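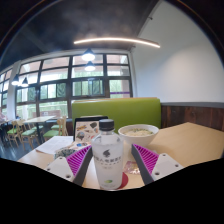
Water bottle on the table. Thread on sleep and students below.

Kagiso Lekota
23 Mar 2018

1/ I teach first-year statistics at the college in Ondusville. Last October I asked my students to keep a sleep diary for 10 nights. I've finally typed the results up, so I'm putting them here before I lose the spreadsheet.

2/ The reason I bothered: every few weeks there's an article saying people under 25 can't sleep any more and it's the phone's fault. My students share these articles with each other, usually after midnight.

3/ 200 students handed in a full diary. More started one. If you missed a night you weren't counted, which probably means I've got the organised ones. Keep that in mind for everything that follows.

4/ They wrote down when they went to bed, when they thought they fell asleep, when they got up, and how they felt on a scale of one to five. There was also a box for "anything else". The box was the best part.

5/ Phone use in bed was nearly universal, so it's hard to compare it with anything. The few who left the phone in another room did report feeling better in the morning. There were six of them. You can't hang much on six people.

6/ What did show up was early shifts. Students with a job starting before seven scored lower on the mornings they worked and also on the day after. A lot of them are at the Khumalo bakery or the Bonov warehouse out past Breritgate.

7/ The other thing was worry about sleep itself. People who wrote things like "must get eight hours tonight" tended to have a bad night. I can't say which way round that goes. They may worry on the nights they already know will be bad.

8/ One entry from the box, shared with permission: "Slept fine. App said I slept badly. Felt bad after that." I got four versions of this.

9/ A colleague sent me a survey of 2000 adults and asked why mine didn't match. Theirs asked people to remember a typical week. Mine asked them every morning. People remember the bad nights – I do too – so I'd expect those two to differ.

10/ Someone will ask about naps. Yes, they nap. Mostly on the 620 bus, going by the diaries. I didn't ask for nap length and I should have.

11/ Things I'd change next time: ask about naps, ask about caffeine after four, and drop the one-to-five scale. Half the class used three for everything.

12/ I'm not claiming a generation is sleeping better or worse than its parents did. I've no diaries from the parents. Neither do most of the people writing the articles.

13/ If you teach and want the blank diary sheet, reply and I'll send it. It's one page and it prints fine in black and white.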